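Workshop > Notebook > Upstairs

31 July 2022, by the Otano bench

Came in meaning to finish the Grustex order and spent the morning on the desk instead (again!). I want one place up here for tea and the phone, so the mugs stop wandering over to the drawings. Moved everything once, hated it, moved it all back.
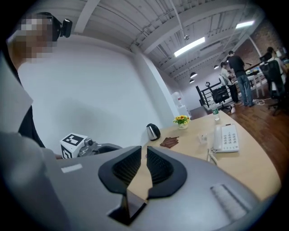
Still to sort

- Kettle and yellow flowers stay on the wooden desk. I like having them there, even if they do eat up the space.
- Phone: find a shorter cord, or clip the coiled one up. Extension is still 418, so please don't swap the handset!
- Bottles: the water dispenser is over by the column, let's just refill there.
- Ask Bastos for three more cup hooks, same as the January ones.

Grustex tomorrow, really.

Last updated: after lunch, same day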